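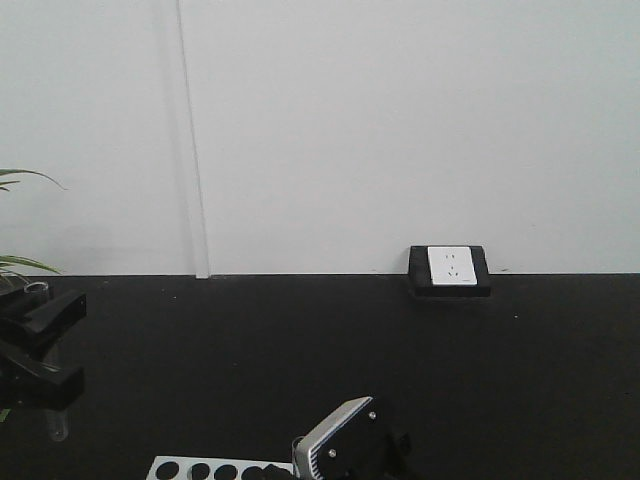
Do you need to stop both arms before you reach in for broken glass, or just the one that dropped it?

Stop both arms, and wait for the drive light to go out on each controller before your hand goes anywhere near the bench.

# Two-arm glassware bench: inspection after the gripper release fault

Filled in by: Carol Cheetham
Date: May 21, 2024
Bench status when I started: locked out, both keys in my pocket

Hi all! I've used the normal Bralden bench form and written all over it, as usual. If you only want the result, go to the open items at the end. If you run this bench, please read the gripper part (it's the long one, sorry).

## What went wrong

The left gripper let go of a glass tube when the protective stop tripped. It's supposed to do the opposite: on a stop, the fingers hold whatever they've got and stay put until a person says otherwise. Instead it opened, the tube hit the bench, and Hipólito Zapata went to sweep up while the right arm still had power. He's fine and didn't get cut. The right arm didn't move either, but it could have, and that's the bit that bothers me much more than the tube.

So I've got a release fault and a reach-in problem, and I'm checking for both.

## 1. Stops and lockout

- [x] **Main e-stop button, front of bench.** Pressed it with both arms moving slowly, nothing in the fingers. Both stopped. Reset needs the twist and the key, good.
- [x] **Second e-stop, by the door.** Same result. The button is stiff, though, and I had to lean on it. I'd like it swapped before somebody with smaller hands than mine needs it in a hurry.
- [ ] **Protective stop takes both arms down together.** FAIL. A protective stop on the left arm leaves the right arm powered. It holds position, and from the outside it looks exactly like an arm that's off! The e-stops kill both, the protective stop doesn't. I had to go and find Jericho Cabanatuan to be sure I was reading the settings right, and I was.
- [x] **Lockout keys present and labeled.** Yes, but the labels are handwritten and one is fading. I redid it.
- [x] **Drive lights working.** Both go out after the key is turned. There's a delay of 3 seconds on the left and slightly longer on the right, so watch the lights and don't count in your head.

## 2. Grippers

- [x] **Fingers tight on their mounts.** All screws snug. I put a dab of paint pen on each so we can see next time if one has crept.
- [x] **Finger faces clean.** They are now. There was a film on the left pair that came off with alcohol. Was it enough to matter? I doubt it, because the tube didn't slip, the fingers opened.
- [ ] **Fingers hold on loss of signal.** FAIL on the left. I ran it 20 times with a plastic tube in the fingers, pulling the signal each time, and it opened on 9 of them. The right gripper held on every single try. I ran the right one more than I needed to, just for the comfort of it.
- [ ] **Release setting matches the bench sheet.** FAIL on the left. The sheet says "hold" and the controller says "last command." Which explains a lot: if the last thing the gripper was told was to start opening, it finishes opening. The setting probably went back to its default when the controller was updated in April, and I can't find a line in the log saying anyone looked at it afterward. (I can't find a line saying *I* looked at it afterward either, so I'm not throwing stones.)
- [x] **Grip force.** Set to 50 percent on both sides. Fine for the glass tubes, leave it alone please.
- [x] **Cables clear through the full wrist turn.** Yes. I walked the left arm around by hand twice and nothing snagged.

## 3. Bench top and glass

- [x] **Glass cleared.** I went over the top with a flashlight held low and then a damp pad. On a black surface tiny pieces vanish until the light catches them, and I found two slivers after I'd already decided it was clean. Do it twice!
- [x] **Seam in the bench top checked.** Nothing in it. Use the soft brush here, never a fingertip.
- [x] **Rack seated and not rocking.** Good.
- [x] **Tubes checked for chips at the rim.** Threw one out.
- [x] **Bench outlet.** Tested with the little plug-in tester, both fine. 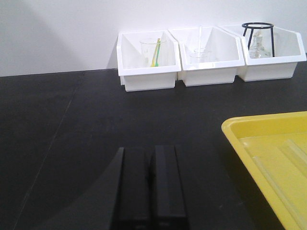
*Storage bins at the wall and the yellow tray, gripper open.*

- [x] **Bins in their places against the wall.** Yes. The arms go by position here, so if you nudge a bin while wiping, push it back against its neighbor and tell whoever's running next.
- [ ] **Long items stand below the bin rim.** Not met. The glass rod sticks up past it, and so does the ring of the tripod. The planned path goes over the top with room to spare, but after a protective stop the arm is jogged home by hand, and people jog low. I'd rather have the long things lying down in a tray. Sheila Garside disagrees with me on this and thinks the fix is a height limit on jogging. She may be right, and I'd happily take both.
- [x] **Yellow tray free of cracks.** Fine. It slid when I bumped it, so I've asked for grip pads underneath.

## 4. People

- [ ] **Everyone who runs the bench knows the reach-in rule.** Partly. I asked each person the same thing: the arm has stopped, there's glass on the bench, what do you do first? I got some good answers and some that began with "grab the brush." The current card says "make sure the arm is stopped," singular, and that's a bad card. I wrote it.
- [x] **Brush, pan and cut-proof gloves within reach.** Gloves were in the drawer under a pile of labels. They're on a hook now.
- [ ] **Near misses written down.** Hipólito reported his straight away, thank you! But while I was asking around I heard about an earlier drop that never got a report, because the tube didn't break. Please write those up too. A dropped tube that bounced is still a gripper that opened.

## Open items

| Item | Who | State |
|---|---|---|
| Left gripper set back to "hold," then repeat the signal test | Jericho | Waiting for me to hand over the keys |
| Protective stop to take power off both arms | Jericho, with Beverley Treloar to sign | Wiring change, needs its own test |
| Setting check added to the update procedure | Me | Draft done |
| New reach-in card ("both arms, both lights") | Me | At the printer |
| Door e-stop replaced | Beverley | Ordered |
| Long items in bins, or jog height limit, or both | Sheila and me | Still arguing, nicely |

**Result: bench stays locked out.** No glass and no running, including slow mode, until the first two lines of that table are closed. I know that leaves the Tevstead batch sitting. Beverley has already moved what she can to the hand bench and has the list of what's left, so ask her about dates.

One more thing for Jericho: the left controller clock is behind the right one. It didn't cause anything as far as I can tell, but it made matching up the two logs a real pain. Could you set them both while you're in there?

C.C.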